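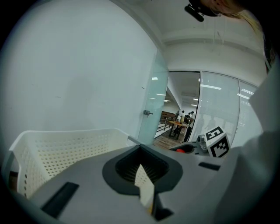 Gray body, black-rimmed opening

How long do you all keep manuals and receipts?

Hui-mei Chiu
June 14, 2024

Hello everyone! I've been cleaning out my mother's hall closet and found a whole suitcase of instruction booklets, warranty cards and receipts, some for things she gave away before I finished school. There's a Voltico toaster manual in there in seven languages, and no toaster. I'd love to recycle the lot, but she gets nervous when I so much as pick up the bag, and I do see her point, as she once got a Bonevia kettle replaced with a receipt she'd kept in a cookbook. Is there a sensible rule for what stays? And do the faded receipts still count for anything? Some of them are nearly blank.

Suriler_fan
Toss it all, everything is online now.

gardengate1921
Oh, I feel for you, we went through this with my aunt (hers were in hat boxes). I'd go slowly and do it together with your mother over a pot of tea. First pull out every booklet for something she no longer owns, and let her be the one to drop it in the bag. For what's left, staple the receipt to the manual and write the purchase date on the front in pencil. Once the warranty has run out the receipt can usually go, though I keep anything over $400 for the insurance, along with a photo of it.

As for the faded ones, that's thermal paper and it does go blank with time, so copy or photograph any you can still read. Please don't run an iron over them like my cousin did, they turn black! If one is too far gone, the store can sometimes look up the purchase from the card she paid with, so it's worth a phone call.

And the seven-language booklets, well, we tore out the English pages and saved half a shelf. Let us know how you get on, and say hello to your mother.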